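Resoling the approach shoes, part two

I sent my old approach shoes off for a resole in April, and Murali Kurian asked me to write up what I'd do differently. Short version: send them earlier. The rand on the left toe had worn through, and a rand repair roughly doubles the labour.
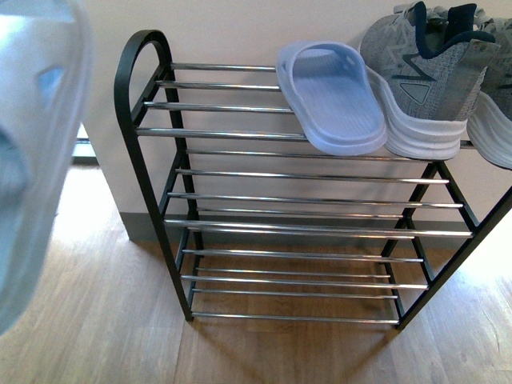
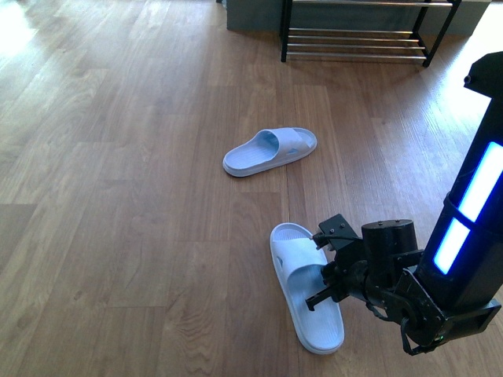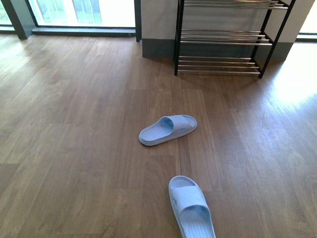
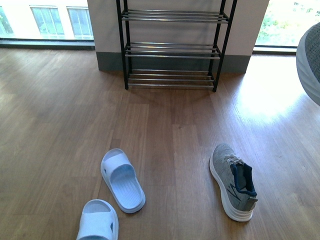 Shoe rack and wood floor at home.

The replacement rubber is the Vorkel compound, 4 mm, in place of the original 5 mm. On dry granite slabs I can't detect a difference in friction. Edging is slightly better – the thinner sole transmits more – but heel braking on gravel is worse. The lugs are also shallower, so mud clears faster and grips less.

Test ground was the McIver descent gully, which loses 316 m over loose blocks and two short downclimbs. I've done it 14 times on the new soles. No delamination so far at the toe, where the Nateo glue failed on my previous pair.

Weight per shoe dropped by 14 g. I doubt anyone would notice it on the harness at Brarnora, where the carry-over is mandatory and the shoes hang off the back for six pitches.

Next check is the heel bond. I'll measure lug depth again at the end of the season and add the numbers to the table in part one.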